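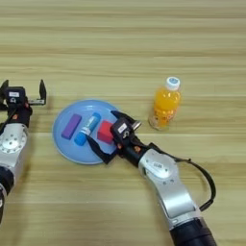 Storing and maintaining phones, tablets and laptops at home

Most households keep more electronics than they use. The notes that follow cover devices in daily service, devices in a drawer, and the chargers and leads that go with both. They apply to any make unless the manual says otherwise.

Batteries in daily use

A lithium-ion cell ages fastest when it is hot and full at the same time. If the device has a charge limit in its settings, switch it on for any machine that spends the day plugged in. Without a limit, unplug once it reaches 100 per cent and let it run down a little before charging again. There is no need to empty the battery first. That advice belonged to an older type of cell.

Laptop batteries are often rated for up to 1,000 full cycles. Two half charges count as one cycle. The current figure is usually listed under battery or power in the system information, and it is worth writing down when a second-hand machine arrives.

Do not charge a phone under a pillow, on a sofa or on a sunny windowsill. Take it out of a thick case if the case feels warm.

Batteries in storage

Charge to half, shut the device down fully and put it somewhere cool and dry. Sleep mode is not enough. Check it twice a year and top it back up to half. October is a sensible month for one of the checks, before the heating goes on.

A loft is too hot in summer and a shed is too damp in winter. A bedroom cupboard does well.

If the screen has lifted, the back has bowed or the trackpad no longer clicks, the cell may be swelling. Stop using it, do not charge it and do not press the case flat. Take it to a repairer or a recycling point that accepts damaged batteries - never the kitchen bin.

Chargers

Read the small print on the plug before assuming it is faulty. A laptop that wants 60 watts will charge slowly, or not at all, from a 28 watt adaptor. Write the wattage on each plug with a paint pen, on the side that faces out when it is in the socket.

Discard any charger with a cracked case, a loose pin or a buzzing sound under load.

Leads

Coil leads in loose loops no tighter than the width of a hand. Wrapping them round the plug breaks the conductors at the collar. A strip of hook-and-loop tape holds better than a rubber band, which perishes and sticks.

Identical connectors do not mean identical leads. Some carry power only. Test each one by copying a file, then tag it "data" or "power". Sohail Bajwa, who wrote the first version of this page, used red tape for power only and left the rest plain.

Cleaning ports and screens

Power off first. Pocket lint in a charging port is the usual cause of a plug that will not seat. Lift it out with a dry wooden cocktail stick, working along the edges, and keep clear of the contacts. No metal pins.

For screens, use a microfibre cloth slightly damp with water. Put the water on the cloth, not on the glass. Avoid kitchen sprays and anything abrasive. If a keyboard needs attention, hold the laptop at a steep angle and use short bursts of compressed air from side to side.

Before selling or handing on

Work in this order.

1. Back up, then open a few files from the backup to check it.
2. Sign out of all accounts and turn off any tracking or activation lock.
3. Remove the SIM and memory card.
4. Erase from the settings menu.
5. Note the serial number and keep it with the receipt.

Step two is the one most often missed. A locked tablet is of no use to the buyer, and unlocking it remotely depends on the seller remembering an old password.

Correction: an earlier version gave the storage charge as full. It should have read half. Thanks to Marius Jitaru for writing in.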